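3.2 Recovery Habits of Junior Rowers 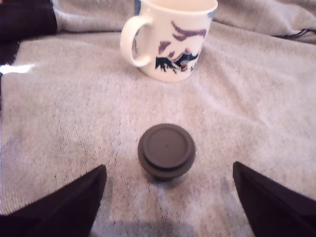
Figure 6. Printed ceramic mug on a knit blanket.

Junior rowers at the Karkirdale training camp kept a written log of sleep, meals and fluids between sessions. Baloyi and Honorato found that entries made on the water were reliable, while those made in the dormitory often left out hot drinks. Athletes were therefore asked to record every drink by type of vessel, with a white handled mug such as the one in Figure 6 entered under "cup" whatever its printed design. The final set held 956 entries. Those with no time of day were removed before analysis, following Miranda. Fluid intake on rest days was lower than on rowing days in both age groups, and the gap was widest on Monday, when no morning session was held.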